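Moths in the jumper drawer, part two

The traps went up in October and the first one had caught four males by the end of the month. All four were webbing clothes moth, Tineola bisselliella, going by the plain straw-coloured wings and the gingery tuft on the head. Case-bearers have faint dark spots, though these rub off with age and a moth that has spent a week on a glue board is not in good condition for identification. I am fairly confident all the same.

A pheromone trap is a measuring instrument and does very little as a control. It draws males only. The females, who do the laying, mostly run or scuttle and don't care about the card. What the trap gives you is a rate, and the rate in the back bedroom was high enough to justify treating everything made of animal fibre in the flat.

For textiles there are two domestic methods I trust, heat and cold. Heat is quicker. Anything held at 55 degrees all the way through for an hour is dealt with, eggs included, but wool and a tumble dryer don't mix and my oven's lowest setting is a matter of opinion. So I went with cold.

The freezer is a small Drorkeck chest model that lives in the hall cupboard. It will hold minus 18 if you leave it alone, and a probe thermometer pushed into the middle of a folded blanket took most of a day to catch up with the air around it. That lag is the part most instructions leave out. Wool is an insulator, and a tight bundle of it is a very good one. The usual advice of a few days in the freezer assumes the core gets cold quickly, and in a packed freezer it doesn't. I now do two weeks, with the bags one layer deep.

The order of work was as follows. Each piece was brushed outdoors, seams and under the collar first, as that is where the eggs tend to be. It was then laid flat and gone over under a strong lamp for grazing, the shallow surface damage that comes before proper holes. Then into a polythene bag with the air pressed out, sealed, labelled with the date in, and frozen. The bag stays shut on the way out until the contents are back at room temperature, otherwise condensation forms on the wool and not on the plastic.

Dark knits are the slow ones. Grazing on black rib looks much like ordinary wear, and larval webbing looks much like lint. A raking light helps – hold the lamp almost level with the fabric and anything that breaks the line of the ribs throws a shadow.

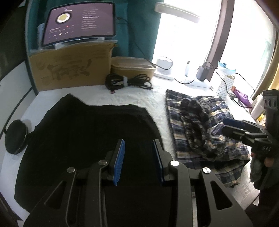
Themis Galanis wrote in after part one to say that two weeks is excessive, and that a shorter spell works if you freeze, thaw for a day and freeze again, the sudden change being what kills the eggs. I have seen the same claim in several places. It may well be right for a freezer that pulls down fast. Mine does not, so the change is never sudden, and the second cycle would only double the handling. I'd be glad to see temperature logs from anyone who has done it the other way.

On to the room itself. The carpet edge was the real source. Behind the chest of drawers, where the hoover never reaches, there was a strip of felt underlay with webbing along most of its length. I cut it out, bagged it and took it straight to the outside bin, then did the gap under the skirting with the crevice tool and filled it with Preltari decorator's caulk. The caulk shrinks a little and will want a second pass.

Cedar I have given up on. The blocks smell pleasant for a season and the evidence for them at normal strength in a normal drawer is thin. Lavender likewise. A drawer that closes badly will let moths in whatever it smells of, so the money went on zip bags.

Running total on the traps since the underlay came out: 2, both in the hall. The lures are due for changing in December. The stair runner is wool as well, and I have not yet worked out how to get under it without lifting the rods.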